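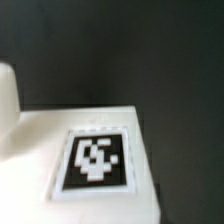 By Saranya Reddy | 24 February 2021

Keeping Papers for a Small Claims Case

If you are taking a landlord or a contractor to small claims court, start a folder the day the trouble starts. A judge may give you only a few minutes, and you don't want to spend them digging through a grocery bag.

Use one folder per case. Write the other party's full legal name on the front, spelled the way it appears on the contract. Put the contract in first, then receipts, then letters and emails in date order.

Thermal receipts fade. Copy them onto plain paper the week you get them and clip the original behind the copy. Tape damages it, so use a paper clip.
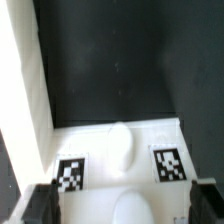 Home Filing

Print text messages with the date and phone number showing. Number every page in the bottom corner, in pencil until you are sure of the order. My deposit case ran to 50 pages and I renumbered it twice.

Make three sets: one for the court, one for the other side and one for you. Check with the clerk first, as some courts want more.

Keep a single sheet on top with the amount you are asking for and how you got there. Mine listed 11 items
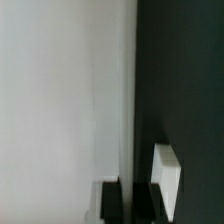

and came to just under 2,000 dollars, with the page number of each receipt beside it. After the ruling, keep the whole folder until the judgment is paid, and file the proof of payment with it.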